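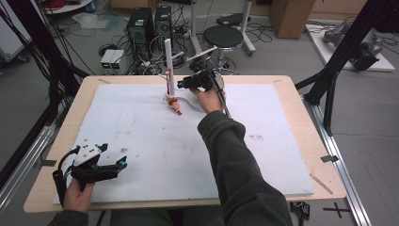 Liltdale workroom – bench and floor check
14 February 2020
Checked by: Kylie McAlister

Work surface: NOT OK. Brown specks and gray smudges on the white board. Wipe down before the next job.

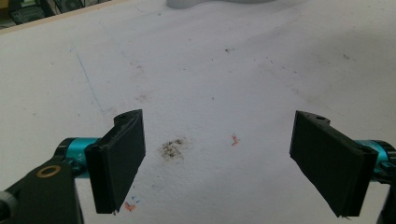 Crumbs or dirt: brush up first, then use a damp cloth.
Pen marks: orange-red and blue. Low priority – try the cleaner from Jellari.

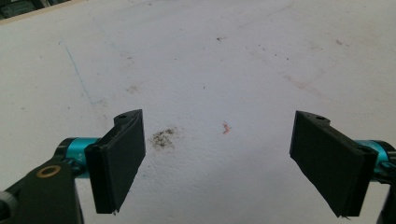

Dark patch: clean separately and recheck.
Floor: NOT OK. Cables tangled by the computer towers – trip hazard. Tie back within 2 days.
Stool: keep clear of the walkway.
Next check: 8 days.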